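# The Two-Table Office

*April 13, 2025*

Most advice on paper clutter starts with the filing cabinet. I had a filing cabinet for years, a four-drawer one in beige steel that came out of a closed insurance office on Igwe Street. It held everything and I could find very little of it. When the magazine moved to the second floor of the Drellow building in January, the cabinet didn't fit up the stairs, and I took that as permission to start over.

What I have been working with since then is two tables and a set of white file holders. The bigger table is a white standing desk. The smaller one has a light green top and lives right up against it. The arrangement was meant to be temporary, until I found shelving, but I stopped looking for shelving sometime in the second month.

The idea is simple. The white desk is for whatever is being worked on. The green table is for whatever is waiting. Paper and books move from one to the other and then out of the room, either to the archive box in the hallway or to recycling. Things that don't belong on either table go somewhere else before the end of the day. 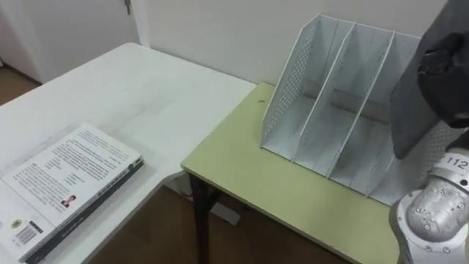 I write about books for part of my living, and books are the hardest thing to keep off a desk. Review copies come in the mail at all times of year and in all sizes. Publishers tuck letters inside them. Readers send them back with notes. A thick paperback takes up very little room by itself, but it attracts others, and a stack of books on a desk turns into a shelf for mugs and mail within a week. My rule now is one book on the desk while I am reading it. The rest wait their turn on the green table or at home.

Loose paper is a different problem. It doesn't stack well, it slides, and the sheet you need is always in the lower half. Standing it upright fixes most of that. In an upright holder you can see the edges and flip through them with one finger, and pulling out one sheet doesn't disturb the others.

## Three places to put things

I tried a lot of category systems over the winter. The first one had labels for taxes, contracts, correspondence, clippings, receipts, manuals, and two kinds of miscellaneous. It looked very good for four days. Then I got a letter that was partly about a contract and partly about a clipping, and I put it on the windowsill while I thought about it. By the end of the week there was a pile on the windowsill.

The system that has lasted has three slots and no topics at all. The first slot is for paper that needs something from me: a signature, a reply, a check. The second is for paper that is waiting on someone else, such as a copy of a form I've mailed in. The third is for paper I want near me while I'm writing a particular piece, and it gets emptied when the piece is done.

It took some time to trust this. A tax letter and a note from a reader can sit next to each other in the first slot, and that felt wrong to someone who grew up with hanging folders. But the question I ask when I pick up a sheet of paper is nearly always "What do I have to do about this?" and the slots match the question. Taxes get sorted by topic once, in the archive box, when they are finished.

Some people in the building use a similar setup with different meanings. The translators downstairs sort by client. The small map publisher at the end of the hall sorts by region, which makes sense for maps. A bookkeeper I spoke to for this article uses incoming, outgoing, and "ask," and says the last one is always the fullest. What these setups have in common is that there are few slots. Once there are more than a handful, people start setting things down next to the organizer.

## Buying a holder

File holders are sold in cardboard, plastic, wood, and metal. I have owned all four. Cardboard is cheap and fine for a shelf, where the neighbors hold it up, but it leans and goes soft at the bottom corners if you handle it every day. Plastic lasts longer. The clear kind scratches and shows dust, and the light ones tip forward when you load them with magazines. Wood looks nice and takes up more width than you'd expect.

I've settled on metal for anything that sits out in the open. A few things are worth checking before you buy:

- **Inside width.** Measure the thickest thing you plan to stand in it. Some divided holders have slots so narrow that a catalog bends.
- **Height of the front lip.** If the lip is too low, thin sheets curl over it. If it's too high, you can't read the tops of the pages.
- **The bottom edges.** Run a finger along them. Cheap ones are rough and will mark a tabletop. Felt dots from the hardware store solve this.
- **Weight when empty.** A holder that skates around the table when there's nothing in it will be annoying on exactly the days you're trying to refill it.

Color matters less than people think, although I like a pale one. Dark holders make it hard to see a single white receipt that has slipped to the bottom, or a paper clip.

The office supply store in Prullovov, where I buy most of my things, keeps its holders on a low shelf behind the printer ink. Bring a magazine with you and try it in the slot. No one there has ever objected.

## The depth question

The most common mistake I see in small offices is putting the file holder on the same surface you work on. It starts out at the back, in the corner. Then it gets pulled forward to reach something. Then the laptop moves over to make room, the lamp follows, and the person is working in the remaining third of a good desk.

A second surface takes care of this, even a small one. It needs to be close enough to reach without a walk and distinct enough that you don't drift onto it with your elbows. A slightly lower table works well. A different color helps too, which I found out by accident. The green top was what the secondhand place had. Over the months I've noticed that I don't put a coffee down on it, and I think it's simply that it doesn't look like the desk.

Leave some open space in front of the holder. You'll want somewhere to lay a sheet down flat while you check what it is. If the holder is right at the front of the table you end up carrying the whole bundle back to the desk, and then the bundle stays there.

If your desk goes up and down, raise it all the way once with the second table in place and watch for cables. Mine caught a charger the first week.

## Clearing out

Before any of this could work I had to deal with what came out of the beige cabinet. It arrived at the new office in grocery bags. I scanned what I thought I might need again and recycled or shredded the rest. The scanner keeps a running total, and when I was done it read 1,637 pages. I have opened very few of those files since.

The scanning was dull and I would do it differently now. I'd pull out the legal and tax papers first, put those in a box, and give everything else one quick pass by hand. Most of what I scanned was printouts of things that already existed on a computer somewhere. There were also instruction booklets for three appliances I no longer own and a full year of a trade newsletter called *Flunden*, still in the mailing sleeves. I kept one issue for the cover.

Books went faster. I made one stack to keep, one to return, and one for the exchange shelf in the lobby. The exchange shelf was full for a while after that. It has thinned out, apart from a two-volume history of canal locks that I suspect will outlast the building.
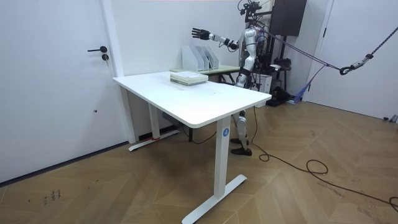

*A stack of books and papers on the white desk, with the file holders on the smaller table behind it.*

## Keeping it up

I timed the weekly reset while writing this. It took 23 minutes, and a good part of that was reading a letter I should have read earlier. The steps don't change much from week to week.

Start with the desk. Gather everything that is paper into one stack and square up the edges. Books can go on the same stack, largest at the bottom. Wipe the top down while it's clear. White desktops pick up scuffs, and a damp cloth gets some of them. A little baking soda on the cloth gets most of the others. Don't use a scouring pad on a matte surface, as it leaves a shiny patch that you'll see every time the sun comes in.

Then go through the stack from the top. Each sheet goes into a slot, the archive box, or recycling. Books go to the reading pile or out the door. Don't answer anything during this part. If a sheet needs an answer, the first slot is where it goes.

Next, take everything out of the holder, one slot at a time. The waiting slot is the one that surprises me. There is usually at least one thing in it that was settled weeks ago by phone. Shake the holder over the wastebasket before you put it back, and brush off the tabletop underneath. Crumbs and staples collect there.

Last, put the reply slot in order with the oldest sheet in front. On my next working morning I take that sheet over to the white desk and begin with it.

Things still pile up. During the last two weeks of an issue I skip the reset and the stack on the desk grows to the height of a dictionary. A full slot is a useful warning, though. When I have to push to get a sheet in, I stop and clear that slot, even if the rest has to wait. The archive box in the hallway is about due for the same treatment, and I've put it off until after the summer issue closes.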